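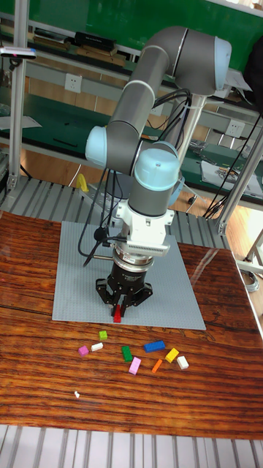

Do you need to fix a baseplate to the table before you build on it?

It depends on the table. On carpet or bare, rough wood a big baseplate stays where you put it. On a varnished top it slides about whenever you press a brick down near the edge, and then something small under each corner helps a lot.

I've been asked this by several people since I wrote about moving the bricks out of the spare bedroom, so I thought I'd put down what we do now. It has changed a bit since then.

The plate is the large square sort in light grey, with studs all over. I bought it second-hand from a toy stall at the Custside market along with a carrier bag of mixed bricks, seven pounds for the lot. I mostly wanted the bag. The plate had a slight bow in it when I got it home, and I left it under a pile of atlases for a week, which took most of the bow out. One corner still lifts if you lean on the opposite one.

The table has a glossy varnished top with a strong grain, reddish brown going to orange in places, with dark streaks running through it. It's a nice table and I don't want it scratched. It's also a poor surface for small things. A pink brick shows up well enough, but the thin orange ones disappear into the grain and I have put my elbow on more of them than I'd like. When the sun comes in after lunch you get a glare off the varnish too, and I end up turning my chair.

For the corners I tried a few things. Sticky putty held best and was the worst to remove. It left greasy marks on the varnish that needed warm water and a drop of washing-up liquid, and bits of it stayed on the underside of the plate for good. Double-sided tape I didn't try, on account of the varnish. Then I cut four squares from a roll of Stamotex, the rubbery drawer liner, and put one under each corner with nothing stuck to anything. That has worked since May. The squares pick up dust and stop gripping, so I rinse them under the tap now and then and leave them on the draining board to dry.

If your table is soft or unfinished I wouldn't bother with any of it.

The next thing is where to keep the bricks you're using. For years I built straight out of the box, with one hand rummaging. It is noisy and slow and you never find the piece you want. Now I take out a small handful and put it on the table in front of the plate, between me and the studs. A few short ones, a couple of longer ones, whatever colours come. Then the box goes on the floor with its lid on and I build with what's there until it's used up or I'm stuck.

I don't sort the handful. I did go through a phase of lining the bricks up by colour before starting, and it took most of the evening and then I didn't feel like building. A loose heap spread thin enough that nothing lies on top of anything else is fine. You can see every piece at a glance. If I'm after a yellow one I look for yellow.

In front works better than at the side, for me. At the side I kept sweeping pieces off with my sleeve, and they went down behind the radiator. In front, the worst that happens is one lands in my lap.

I start near the front edge of the plate more often than I should. It's closest and the hand goes there. The trouble is that you've then built a wall between yourself and the rest of the plate, and everything behind it has to be done by reaching over. For houses I now make myself begin with the back wall. For anything flat, like the road layout I'm on with at the moment, it makes no difference.

Pressing down matters more than I used to think. A brick that is only half on looks all right until you add the next one to it, and then the pair leans. Put it down lightly first, check that it's square on the studs, then push straight down with the flat of a finger. If you push at one end it goes on at an angle and the other end pops up. Long bricks are worse for this than short ones. With a long one I press in the middle and then at both ends.

Getting bricks off the plate again is the part that hurts the fingernails. The flat thin ones are dreadful. I bought a Yap, a plastic wedge with a handle, and it's good for those. For ordinary bricks I use another brick: fix a long one on top of the stuck one so it hangs over, and tip it up like a lever. Please don't use a kitchen knife. I have a gouge across several studs where I did, and nothing has gripped properly there since.

Washing. The Custside bag was sticky, I didn't want to know with what. I put the bricks in a net bag in the sink with warm water and washing-up liquid, moved them about for twenty minutes while the radio was on, rinsed them and laid them out on a towel overnight, studs down so the water ran out of the hollow side. The plate I did in the bath with a nailbrush. Don't use hot water on a baseplate. They warp, and I suspect that's how mine got its bow in the first place.

You'll find odd bits in any second-hand bag. There were broken corners, chips of plastic, half a hinge and a button. I keep a jam jar for anything I can't identify and go through it when it's full. Little white pieces are the ones I always hesitate over, as some are proper parts and some are just crumbs off something else. They go in the jar too.

As for time, I rarely do more than 90 minutes at a sitting. My neck starts to complain. I leave the plate where it is with the spare bricks beside it and go back to it the next evening. We eat in the kitchen anyway, so the table is only needed when family come over on a Sunday, and then the whole plate gets lifted onto the top of the bookcase. Lift it with both hands flat underneath. If you pick it up by two edges it bends in the middle and anything built across the bend comes off. I lost a decent bus shelter that way.

The road layout is meant to be the crossroads in Andutcombe, with the chapel on one side and the chip shop on the other. I haven't enough grey for the road itself, so I'm leaving the bare plate showing for that and building only the pavements and what stands on them. The pavements are whatever colours I have. The chapel will need white, and white is what I'm shortest of, so it may have to be a rather small chapel.

I'm going back to the market when the toy stall is next there. If anyone has long whites they don't want, or plain roof slopes in any colour, leave a comment and I'll pay the postage.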